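Home News Shop Stockists Workshops Contact

Plumar opens a refill counter for pens and markers in Plevudstead

Oct 28, 2026
By Primo Caruso

I've been selling stationery for 16 years and I still get a silly thrill from a fresh pen. So you can imagine how pleased I am to be writing this one! Plumar, my little shop on the corner of Villa Street in Plevudstead, is opening a refill counter. You bring in your tired old pens and markers, we top them up or swap the insides, and you take them home again for a good deal less than a new set would cost you.

The idea came from my own kitchen drawer (you've got one too, I'm sure). I turned it out last winter looking for a battery and found a great tangle of dried-up markers, most of them with perfectly good barrels and caps. I'd sold myself half of them. I felt a bit daft, frankly, and I started ringing round to see who made refills that a small shop could afford to stock.
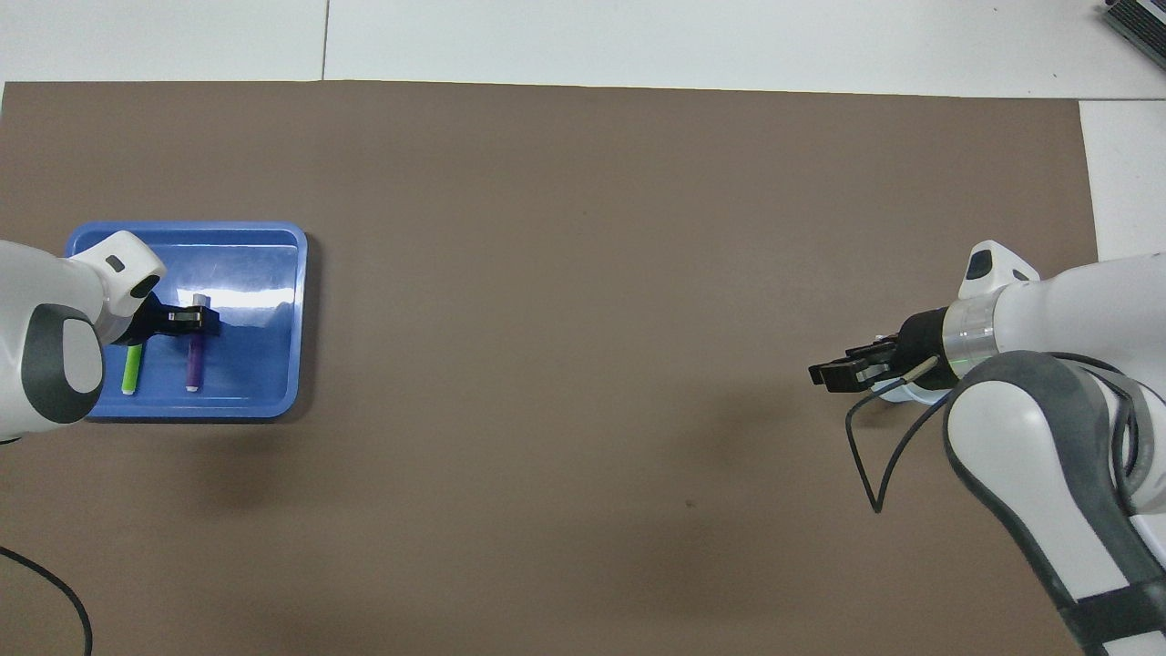

It took longer than I'd hoped. Plenty of makers do refills for their posh fountain pens and then nothing at all for the everyday stuff, and the everyday stuff is what fills up school bags. In the end I found Drelier, a family ink firm who were happy to sell to me in small bottles, and who didn't laugh when I said I wanted lime green as well as black and blue. We tested their ink over the summer on all sorts of paper, including the cheap brown kind people use for wrapping parcels, and I'm really happy with how it sits. The yellow is a little weak, I'll admit that now, and Drelier are sending a stronger one before December.

So how will it work? The counter is at the back of the shop, past the greetings cards. Drop your pens in the pot by the till and we'll have a look at them while you browse. If the nib is squashed we'll offer you a new one. If the barrel has split there isn't much we can do, but we'll take it off your hands and put it in the recycling box. Most refills take a few minutes, and you're welcome to stand and watch or do your own if you don't mind inky fingers (there's a sink, and I've bought the good soap).

A refill costs 50p a marker. Fountain pen owners can bring their empty bottles and we'll fill them by weight, which works out a fair bit cheaper. We've got 2,000 spare nibs in the stockroom at the moment, in drawers that I labelled myself, so please forgive the handwriting.

Schools and clubs, I'd love to hear from you too. If you've got a cupboard of dead whiteboard pens, please don't bin them! Bag them up, write the name of the school on the front, and bring them in. We'll turn round a bag inside a week in term time. The whiteboard ink is a separate one from the marker ink and the two mustn't be mixed, so it helps us no end if you sort them first.

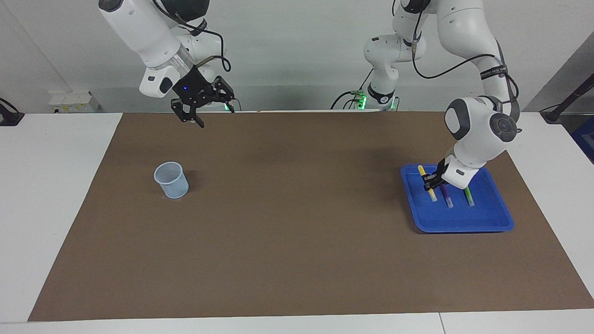
My aim is to get 1,000 pens back into use by the end of December. I've put a big paper chart in the window and I'll be colouring it in as we go, with refilled markers of course. It's a modest number next to what gets thrown out, but it's a start and I think a town our size can do it.

We're also running a lettering evening once a month for anyone who fancies making their own cards and gift tags. You don't need neat writing, mine is dreadful. Bring whatever pens you've got and we'll fill them before we begin. Paper, tea and biscuits are on the house, and there's a sign-up sheet on the counter.

If you write for a local paper or a newsletter and you'd like to come and try it, please just pop in or send a note through the contact page. I'm in the shop most days and I'll talk about ink for as long as you'll let me.

Comments

Maddie T
Do you do the chunky ones that little kids have? Ours are all scribbled out and I hate buying another pack before Christmas.

Primo (Plumar)
Yes, most of them! The ones with a plug in the end are easiest. Bring a couple and I'll check.

oldinkpot
Will you fill a bottle that had another make of ink in it? Mine's been rinsed but there's still a bit of a stain.

Primo (Plumar)
A stain is fine so long as it's dry inside.

Geoff
Parking on Villa Street is a pain, any chance of a later closing one night?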